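Out and About: Open Day at Vonden

I promised I'd report back on the Vonden open day, so grab a coffee, this one runs a little long! They opened the workshop up on August 1, 2019, and I got there late thanks to the bridge work on Prutorholm Road. By then there was already a line for the sign-in sheet and the good pastries were gone.

Our guide was Toàn Tô, who runs the training side of the shop. I'd expected big orange arms behind glass, and they do have one of those in the back bay (it was switched off for the day, boo). What he wanted us to try was much smaller. It's a gripper you hold in your own hand, with two black fingers that open and close when you squeeze, and a camera mounted on it that looks down past the fingertips. You do a chore with it, the camera records the whole thing, and later the arm learns from what you did. Toàn told us they had 2796 recordings so far and that he'd personally made far too many of them. 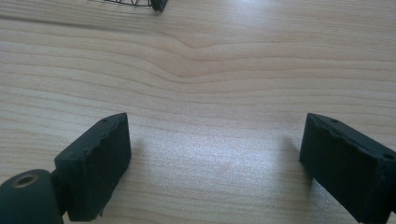
My turn came after a very serious ten-year-old who was better at it than any of the grown-ups. The squeezing part is easy. What got me was coming in at the right angle, which my wrist did not want to do, and I kept closing the fingers too soon and grabbing air. Toàn said everybody does that for the first 14 tries or so and then it clicks. I stopped at 8 (people were waiting!) and it had not clicked.

I also asked about the fingers, as they're just plain flat pads and I'd pictured something fancier. He said they've tried softer ones from Orkham and keep going back to these. There was a whole side conversation about screws that I didn't follow, but the two guys from the bike shop were thrilled.

Afterward there was a short talk upstairs by someone from Dvořáček, who make parts for the big arm. Too many slides for me, but the question time was fun, especially when a lady in the front row asked if it could fold a fitted sheet. Not yet, apparently. I'd sign up today if it could.

They had over 107 visitors by the time I left, and they're planning another one in October. Wear closed shoes, they do check at the door, and park behind the bakery.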